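I have been meaning to write about baskets for weeks now, and every time I sat down to do it I ended up sorting something instead. That probably tells you where my head has been since September. My kitchen drawers have never looked better and my inbox has never looked worse.

It started with the sideboard in the hallway. If you have been reading for a while you may remember it, the long low one from Moradi that I bought when we moved to Olstead Street and then complained about for an entire winter because the doors stuck. The doors are fine now (candle wax on the runners, thank you to everyone who wrote in), but the top of it had turned into the place where everything in the house came to rest. Mail, hair ties, a screwdriver, two lemons, the tape, the other tape, a birthday card I had written and never sent. I would clear it on a Sunday and by supper it would be covered again, and I would stand there with my coat still on feeling a bit defeated by a piece of furniture.

My old neighbor Parvaneh Soltani came by for tea in the middle of all this and watched me hunt for a pen for what felt like a very long time. She is too polite to comment on a person's house, so she waited until I had found one and then asked where the pens lived. I opened my mouth to answer and realized that I could have named four places. The mug by the phone, the drawer under the toaster, the bottom of my purse, and the fruit bowl. The fruit bowl! There really were pens in it, underneath the clementines, and one of them had leaked.

So that was the beginning. I went and bought baskets — plain woven ones with sloping sides — and I gave myself one rule, which was that each basket would get a single word or two on a piece of paper, and whatever didn't answer to that word had to go somewhere else. I had tried baskets before, years ago, and what always happened was that I bought them first, set them out because they were pretty, and let them fill up with whatever was nearest. A basket without a name is just a smaller version of the sideboard.

Picking the words took longer than I expected. My first try was "kitchen," which was hopeless, as half of what I own could be argued into the kitchen if I was tired enough. Then I tried "daily," and that was worse. What worked in the end were words a child could use. Fruit is fruit. Batteries are batteries. "Office supplies" is the fanciest one I allowed myself, and I went back and forth over it, but "desk" didn't work when we don't have a proper desk, and "stationery" I can never spell without stopping to think about envelopes.

I wrote the labels by hand on ordinary paper. I did look at the nice printed ones, and Wurkance makes a little set with chalky borders that I had in my cart for days, but I'm glad I held off. I changed my mind about so many of them. The basket by the back door has been "shoes," then "garden," then "dog," and if I had paid for good labels I would have felt obliged to keep a shoe basket that had no shoes in it. When a scrap of paper is wrong you can put it in the recycling and write another one while the kettle boils.

The other thing I learned is to sort on an empty surface, and a big one. I used to sit on the floor with the mess in my lap and work through it, and I would lose heart halfway. Now I clear the table completely, set the baskets far apart with their labels in front, and put the jumble in the middle where I can see all of it. I begin with the easy pieces. There is something so cheering about an easy piece! You know where it goes, you put it there, and the pile is already smaller before you have had to make a single real decision. The odd ones (a key to nothing, a button, a foreign coin) can wait until you have some momentum behind you.

I timed myself out of curiosity, which I don't recommend as a habit, and the hall sideboard took me 97 minutes from start to finish, with one break for toast. The kitchen drawer took 80. Both of those include a certain amount of reading old cards. I ordered the last of the baskets through Sedex and they came well packed, though I then spent another evening deciding whether the lids were worth keeping. I gave the lids away. A lid is one more thing to lift, and I know myself well enough by now.

The trick I would pass on to anyone starting out is to try it small. Two baskets, two labels, and a few things that couldn't be more different from each other, like fruit and tape.
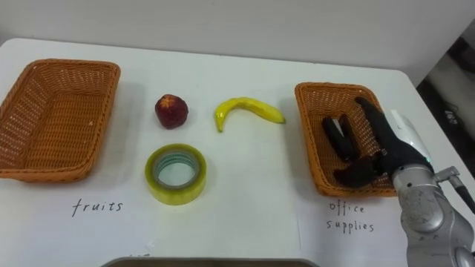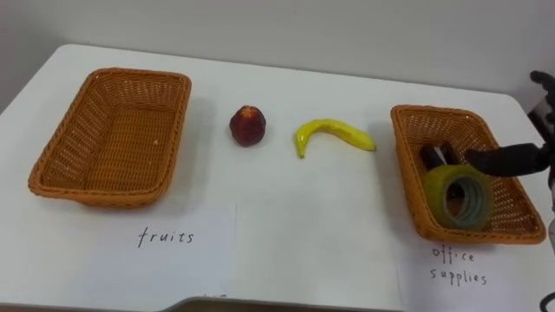
Should you write the labels before you sort, or after?

Write them before, as long as you keep the words simple and the paper cheap. Having the word sitting in front of the basket makes the choosing so much quicker, and you notice right away when you are holding something that belongs to neither one. Once everything has been put away, read the labels over again and change any that don't suit what you ended up with. I usually rewrite one or two the next morning, when I've had some sleep and a cup of coffee, and then I leave them alone for at least a month.

Contact | Copyright, all rights reserved | Back to top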